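Local Government and the Media, Week 4: Who Gets Heard at a Public Consultation? 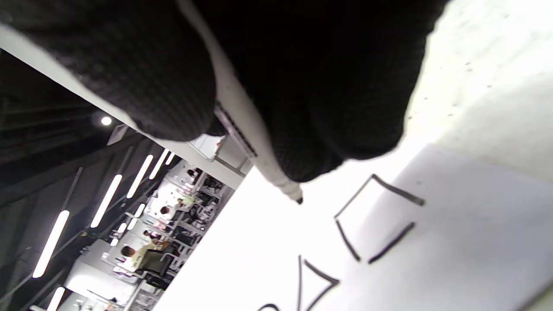

Gloved hand with a white marker.

Junville's council says its transit consultation "reached" 1,000 residents. Reached how? Mailed a flyer, mostly. Only 41 people spoke, and 37 of them had spoken before.

Reading: Cherkaoui on ward meetings. She treats turnout as consent — I don't, and you should be wary of it too.

For tutorial: find one claim in the council's summary that you can't trace to a speaker or a written submission. Bring the page number.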